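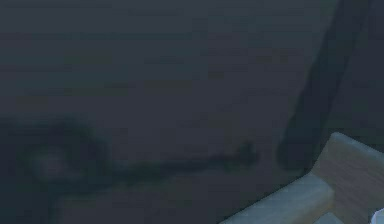

Keep the Dim Episodes
Posted Aug 11, 2023 by Octavio Alvarado

Most teams that gather demonstrations for a learning system have a filter that runs before training. Ours at Ilard had one for two years. It scored each simulated episode on contrast, edge sharpness and mean brightness, and it dropped whatever fell under a threshold. I wrote the filter. I now think it should be removed, and that other groups should look hard at theirs.

The case for filtering is easy to state. Rendered views from near the gripper are often poor. Large areas are flat gray, distant shapes are soft, and a person paging through stills can't say what half of them show. Storage costs money, and so does labeling. If a reviewer can't name what is in a view, the argument goes, a policy can't learn from it.

The argument confuses two tasks. Naming an object from a still is one. Choosing the next motion, given a short history of views and joint readings, is the other. The second can succeed on very little. A soft dark shape that grows between one step and the next carries information about approach, whether or not anyone can say what the shape is. A single still doesn't contain that, and our filter scored single stills.

There is also the matter of which episodes get dropped. Brightness and contrast are not spread evenly over a task. In our Mamani set, low scores piled up in the last part of the reach, when the wrist view is close to a plain surface. That is the part where most policies fail. We were removing the hard segment and then asking why the policy was weak there.

Heriberto Sotelo ran the check I should have run at the start. He pulled 149 rejected episodes and replayed each one from its logged commands. He marked 13 as broken: stuck joints, missing steps, a clock that jumped. The rest were complete. The filter had also passed 11 broken episodes from the same batch, all of them well lit. As a test for bad data it was close to useless.

Waraporn Sriwong disagrees with me on part of this, and her objection deserves space. She holds that dim views teach a policy to lean on joint readings and ignore the camera. I accept that this can happen. Her own runs in Zotska showed it in November. My answer is that it should be handled in training, by weighting or by masking the joint input, where the choice is recorded and can be undone. A dropped episode leaves no trace in the results table.

What I would put in place of the filter is dull. Check the log for gaps. Check that commands and joint states agree within tolerance. Store brightness and contrast as fields beside the episode, so anyone training on it can sort by them. Keep rejected episodes for as long as accepted ones, with the reason written down. Yhon Henao has added the fields to Wikach already, and the change was small.

Reviewers will still want to clean things up by eye. I would let them add notes and take away the delete permission.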